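Section 7: Cups, Lids and Jars

This section covers setting up the dry side of the Grelus drink counter: paper cups, sleeves, lids and storage jars. Water and power connections are covered in Section 3. Read the cautions before serving hot drinks.

What you need
Paper cups, 16-ounce
Paper sleeves
Domed plastic lids marked for the 16-ounce cup
Glass jars with screw lids
A roll of table paper

7.1 Preparing the counter

1. Wipe the tabletop and let it dry.
2. Cover the work surface with table paper. Tape the paper on the underside so that no edge sticks up.
3. Stand the cups upside down in the dispenser. Keep spare cups in their bag until you need them.
4. Place the lids next to the cups, rim down. Do not stack them higher than the dispenser rail.

Note: Endov and Ahn lids look alike but do not seat the same way. Use one make at a time.

7.2 Fitting the sleeve and lid

1. Push the sleeve up from the base of the cup until it stops. It should cover the lower part and leave the top of the cup bare.
2. Fill the cup. Leave a finger's width below the rim.
3. Set the lid on the cup with the sip opening away from the cup's side seam. A seam under the opening is the usual cause of drips.
4. Press down on one side of the rim, then work around with your thumb until the whole edge is seated. Do not press on the raised center of the lid.
5. Look across the top. The ridges around the rim should run level all the way around.
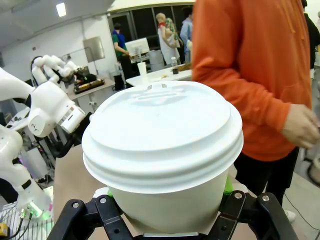
6. Hold the cup by the sleeve and tip it slightly over the sink. If it drips, take the lid off and repeat steps 3 to 5.

Caution: Hot drinks can burn. Do not squeeze the cup above the sleeve. Do not carry a cup by its lid.

Caution: Discard any lid that has cracked or been stepped on. A used lid must not go back on the stack.

7.3 Filling and closing the jars

Jars are for dry goods only, such as ground coffee, loose tea or sugar.

1. Wash the jar and lid by hand and dry both completely. Check the inside of the lid, where water collects.
2. Fill the jar to the shoulder at most. A small amount in the bottom is fine for slow days and stays fresher.
3. Wipe the glass rim with a dry cloth.
4. Set the lid flat and turn it backward until you feel it drop into the thread.
5. Keep one hand on the jar and close the lid with the other. Stay low over the table while you turn. Stop when the lid is snug.
6. Write the month on the base with a grease pencil (February, for instance).

To open a jar, hold it the same way, with both hands and just above the tabletop.
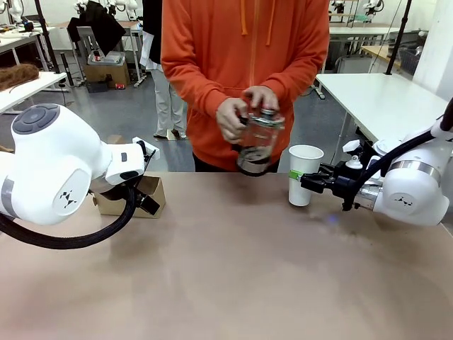
What should I do if a jar lid is stuck?
Run warm water over the lid, dry it and try again with a rubber grip. Do not tap the glass with a spoon or pry at the metal with a knife.

7.4 Replacement parts

Jar lids are sold singly under the Nasis label, part 98. Cups are supplied in cartons of 3,000, with sleeves and lids ordered separately.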